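Garment subset: does the second pair of hands really help?
Manipulation Methods > Data collection

hbangash
Hello all, and sorry in advance for the length, I've been saving this one up since February. We finished our comparison on striped cloth with the hand-held grippers, two people against one person working alone, and I'd love some opinions before Hammad Bangash writes up the method section (that's me, so be kind!).

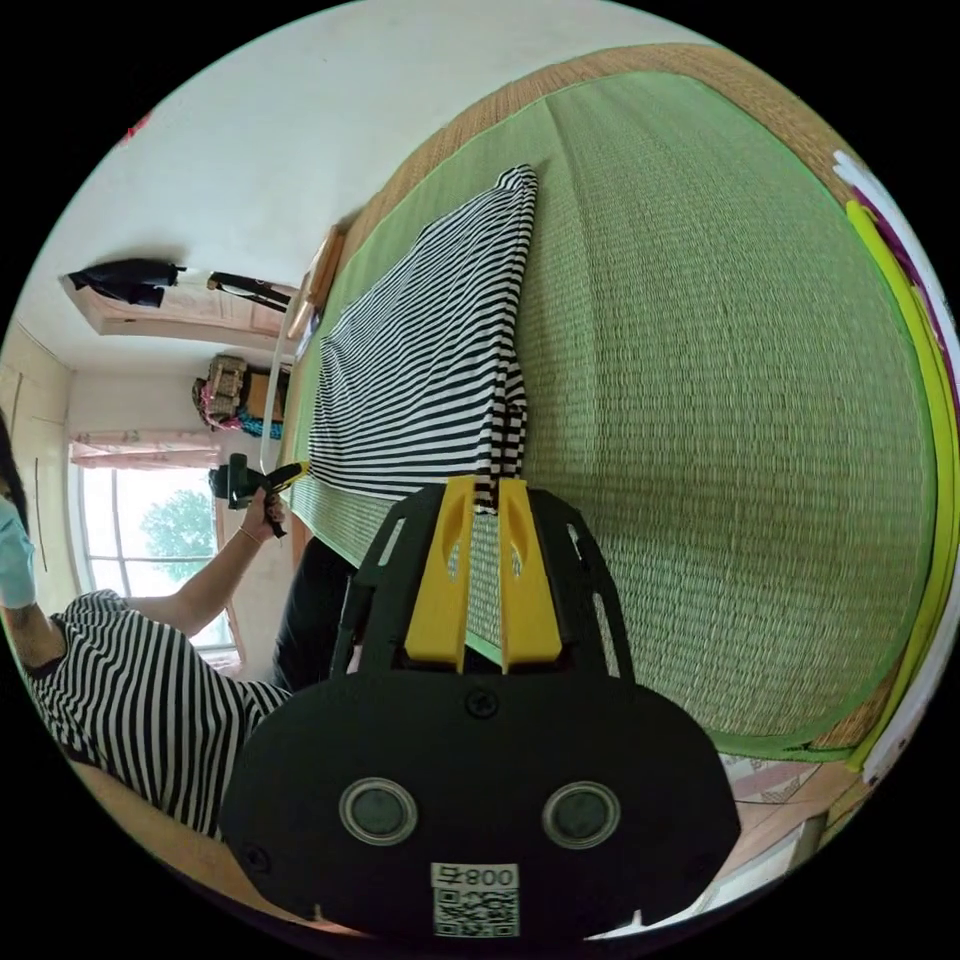
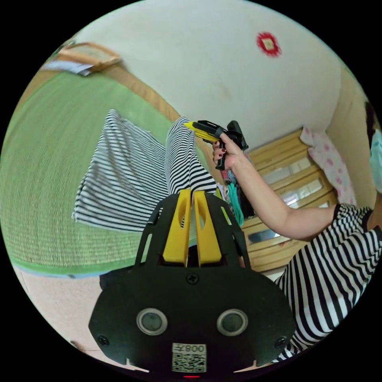 We kept 138 two-person demonstrations out of a pool of 2,000 mixed household ones and trained the Ceden policy with and without them. With them, it folds much more neatly. Without them it tends to grab a good edge and then drag the whole thing along with it.

katcombe_lab
Lovely work, and I've been hoping somebody would try this. I'm not convinced it's the second person, though. Stripes are a gift to any vision model, you can read the bunching straight off them. Did you run plain cloth?

hbangash
Not yet, and I can't argue with that. Plain gray is next on my list.

grerkard
I'd push back a little on katcombe_lab. We ran Sikora on plain towels last year and still saw a gain from paired demos, a smaller one, mind you. My worry is the sleeve of the operator. If the shirt has stripes like the cloth, how does your segmentation know where one stops?

hbangash
It doesn't always! We mask by depth first, and two episodes still had to be thrown out for exactly that.

katcombe_lab
Then I'd put those two in the appendix, I would dearly like to see them. Still betting on the stripes.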